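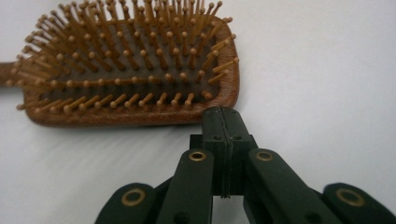
Teaching by hand: an interview with the demonstration lead at Dilero

Posted 5/18/25

Most of the working day at Dilero is spent holding things. The company records people doing household tasks with a hand-held gripper that carries its own camera, then sells the recordings, cleaned and labelled, to groups training manipulation policies. Its demonstration lead, who asked to be identified by role only, came to the job from occupational therapy and has run the recording floor for two years.

The interview began with the question of why the company moved away from remote control. Until last August, operators drove a pair of arms from a leader rig in the next room.

"Teleoperation gives you a clean record of joint positions, and those joints are the ones you'll deploy on," the lead said. "That's a real advantage and I don't want to undersell it. The trouble is speed. A person picking up a hairbrush through a leader arm takes four or five times as long as a person picking it up with the tool in their fist. They also pause a lot. You can see them waiting to find out whether the arm has done what they asked, and the policy learns the pause."

The hand-held tool removes that delay. The operator feels contact directly through the linkage, and the fingers close at whatever rate the hand closes. The cost is that the wrist trajectory has to be recovered afterwards from the video and the inertial data. On plain surfaces this can fail.

"White tables are hard on tracking," the lead said. "There's nothing to lock on to except the object, and if the object moves, your reference moves with it. We tell clients this before they ask for a white background. They still ask for it."

A standard session at the company is 90 minutes, divided into blocks by object. Grooming items were added this year under a contract with Moodley, which wants policies that can tidy a bathroom counter. Of the 228 episodes in the first delivery, 99 involved brushes or combs. The lead considers brushes a better test than they look.

"A paddle brush has one good place to hold it and several bad ones. The handle is easy. The head is wide, and if your jaw opening is smaller than the head you have to come at it across the rim or not at all. Then you've got the pins. If a fingertip goes in among them, it'll hold for a moment and then the brush rolls. On video, the grasp looks fine until the lift."

Asked whether operators are told to avoid the pins, the lead said they are not, at least in the first block.

"We want the approach people would choose. In the second block we fix the start orientation and ask for a handle grasp only. In the third we ask for a correction: approach badly, stop short, back off, approach again. Those are the most useful episodes and the most tedious to record. People don't like making a mistake on purpose. They make it too neatly."

The correction episodes are labelled at the point where the operator changes direction. Labelling was done in-house for the first delivery and now goes through Prirley, a contractor that also checks each clip for blocked views. The usual fault is the gripper hiding the contact point. Because the camera sits behind the fingers, the near side of a low object can disappear in the last few centimetres of travel.

"You learn to come in at a slight angle," the lead said. "Some operators do it on day one. Others keep going straight down and we lose the last part of every grasp. I'd say the angle is the main skill in this job, more than steadiness."

New operators train on a set of exercises called the Ramon sequence, after the bench it was first run on. It has 4 stages: reach without touching, touch without closing, close without lifting, and lift and return. An operator who disturbs the object in the second stage goes back to the first. The lead described it as dull and said it had cut the rejection rate more than any hardware change.

The remote rig has been kept for tasks where force matters more than pace, such as opening stiff lids, and for checking how a trained policy behaves when an operator takes over partway through. The lead would like both kinds of data recorded on the same objects.

"We've got plenty of each and almost no overlap. If a policy does worse on brushes than on cups, I can't tell you if that's the brush or the way it was taught. I'd want the same brush, same table, both methods, same operator. It's a few weeks of work. It's on the list behind the lids."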